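Sustum World Balance Wall Chart and Reader

The Sustum chart sets out the shifts in economic and military weight between the major powers, year by year, on one long sheet. It is sold with a printed reader that covers the same years in more depth. Both are published by Skustbridge and were written by Ratih Mandagi, with maps by Sewwandi Gunawardena.

The chart is arranged in bands. Trade runs along the top, treaties and alliances sit in the middle, and naval and border disputes are at the bottom. A crisis that belongs in two bands is printed in both - this was a common request from teachers who used the first edition.

What you get
Folded wall chart, printed on one side
Reader, 66 pages, stapled
2 blank timeline strips for your own entries

The first edition stopped at the year 2000. The current one carries on past it, and the section on energy pipelines has been rewritten. Place names follow the spelling used at the time of each event, with the modern name in brackets.

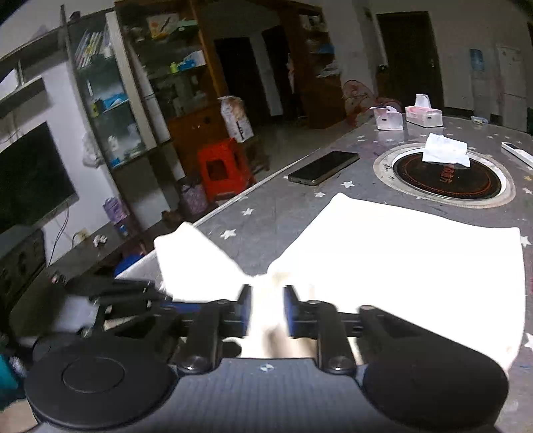
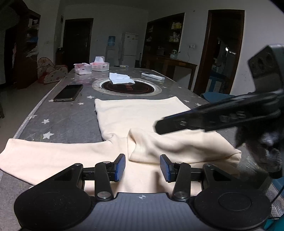 The reader can be bought without the chart, but the chart is not sold alone. Page references on the chart match the current reader only, so owners of the first edition should replace both.

Schools and libraries can order through Magagula. Orders of up to 3000 copies ship from the Prernurex warehouse. For anything larger, write to us first and allow extra time - the next print run is in September.

Corrections received by 5th February will go into that run. Please give the band, the year and your source.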